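# The Color Between

In the language I grew up with, there is one word for the color of the sea on a cloudy day, and the same word is used for a certain kind of duck. When I moved to an English-speaking country, I spent a long time looking for the right translation. Somebody told me it was green. Somebody else, at the same table, told me it was blue. A third person said "teal," and I wrote it down in my notebook without knowing that it was also a duck.

I have worked with dyed cloth for most of my adult life, first in a shop and later writing about it, and no other color has brought me so many arguments. Customers return it. Brides fight with their sisters about it. Dyers charge more for it, or refuse to promise it. For this article I visited a dye house, a mill shop and a color archive, and I came home with a bag full of small pieces of cloth, none of them the same.

## A dye house on the river

Luslow is a town of low brick houses, with a river that used to run in a different color every week. People there will still tell you this with some pride, although the river is clean now and has fish. The dye house at the end of the main street is called Dumitrescu, and it has been there long enough that the street bends to go around it.

I arrived at six in the morning, as the first bath of the day goes in early. The dye house works mostly with cotton, and mostly for small makers of bed linen and work clothes. The noise is less than I expected. There is a lot of waiting, a lot of steam, and a strong smell like wet paper.

The dyer who took me around has a recipe book with 2,624 entries. Each entry is a small square of cloth glued to the page, with the weights written next to it in pencil. Pencil is a rule of the house, because ink runs when a wet hand touches it. I asked to see the teals. They are not in one place. Some are filed with the greens and some with the blues, depending on who was in charge that year, and it takes time to find them all.

When we laid the open books side by side on the bench, I counted 98 squares which one of us was ready to call teal. We agreed on far fewer. I pointed to one that I thought was perfect, and she shook her head and called it "a green that has been unhappy." I have thought about this phrase many times.

## Why it is difficult

A cotton teal at Dumitrescu is normally made of three dyes: a turquoise, a navy, and a very small amount of yellow. The turquoise is the trouble. Its molecule is big, and it goes into the fiber slowly. The navy goes in fast. If the bath is heated too quickly, the navy takes its seat before the turquoise has come through the door, and the cloth is dull and dark. If the heating is too gentle, you can lose half a working day.

Then there is the yellow. On a large batch, the yellow may be only one spoon, and if the spoon is a little too generous, the whole batch moves toward green. It is possible to correct it, but every correction makes the color darker, so a dyer with a nervous hand ends with a color that is nearly black. "You can always walk down the stairs," the dyer told me. "You cannot walk up."

Water matters too. The water in Luslow is soft, and recipes from there do not travel well. A customer once took his recipe to another dye house, in a region with hard water, and he received back something he described as the color of a swimming pool in winter.

The temperature for fixing the turquoise is higher than for most of the other dyes in the bath. At Dumitrescu they run the first stage at 62 degrees Celsius and hold it there, then go up in small steps. There are machines which can do these steps alone, and the house has one. For teal they stand beside it anyway.

## The light in the shop

Even when the cloth comes out right, it must be looked at, and looking is a second problem.

Teal sits on the border between two names, so a small change of the light is enough to push it across. Under the yellow lamps of a living room it goes green. Near a north window it goes blue. Two cloths that match perfectly in the shop can be strangers at home, because they were made with different dyes that only agree under one kind of lamp. The trade word for this is metamerism, and I had to practice it in front of the mirror before I could say it to a customer.

The shop of the Nulus mill, one hour by bus from Luslow, has solved this in a very simple way. Next to the cutting table there is a wooden box, open at the front, with 5 switches on its side. Each switch is for a different lamp. You put your cushion and your new fabric inside, and you press the switches one after another. I watched a couple do this for a long time with a curtain sample. With the first two lamps they were happy. With the third they stopped talking. They bought gray.

I asked at the counter which color has the most returns. The answer came before I finished my question.

## A drawer full of disagreement

The Staketura archive keeps color cards – the small folded cards which dye houses and thread makers used to send to their customers every season. It is on the upper floor of a former school, and you need to write ahead for a visit. The cards are in flat drawers, in the dark, with a sheet of thin paper between each one.

What surprised me was how late our word appears in them. In the older drawers the same color has a crowd of names: duck green, petrol, canal, kingfisher, peacock, drake. One thread maker used "canal" for a few seasons, then changed it, maybe because people who live near canals know what they look like. "Petrol" stayed longer, and in several European languages it is still the normal word. In English it sounds like something you should wash off.

The cards also show that the color never stood still. I put several cards with "peacock" in a row, and they went from almost turquoise to almost bottle green. Only the name was stable. I also noticed that my own language's word would have fit on every one of them. 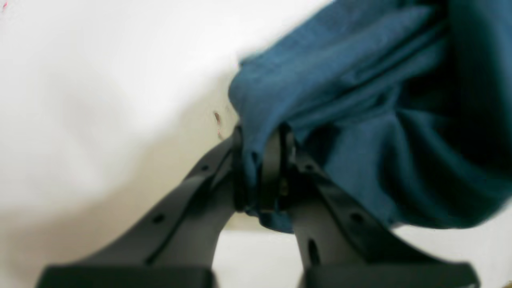
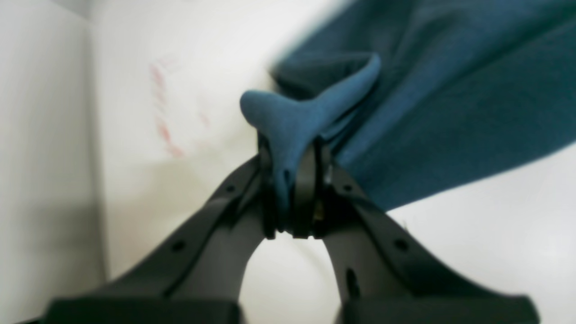
*Teal cloth, held in a fold. Against plain white, the color has nothing to lean on.*

## How to live with it

I don't want to frighten anybody away from this color. My own kitchen towels are teal, and so is the coat I wear from November until the spring. But I have some habits now, and I will share them.

Buy everything at one time. If you need four cushions, buy cloth for four cushions, with a little extra for mistakes. A second order will come from a second bath, and the bath number on the label will be different. Ask for this number and write it down.

Take the sample home and leave it there for a full day. Look at it at breakfast and again after dinner, with the lamps on. Put it flat, then stand it up, because a curtain shows more shadow than a sheet does, and in the shadow teal becomes deeper and more blue. Cloth in folds always looks darker than the card in the shop.

Wash it alone the first few times, in cool water, inside out. The turquoise that did not fix will leave in these washes, and you want it to leave in your sink and not on your shirts. Dry it away from the sun. My coat has one shoulder greener than the other, from hanging near a window, and the tailor offered to turn the fabric. I said no.

As for what to put with it, I was taught that teal likes warm neighbors: rust, mustard, the brown of strong tea. White makes it sharp. Navy is risky, for they are too close, like two singers on almost the same note. With gray it is polite and a little cold, but the couple at the Nulus shop could have been happy with it, I think, if they had asked me.

Before I left the dye house, the dyer cut me a piece from the batch of that morning. It was still warm from the dryer. Outside in the street it was blue, and on the bus it was green, and I have it on my desk now, beside the notebook with the first "teal" I ever wrote down.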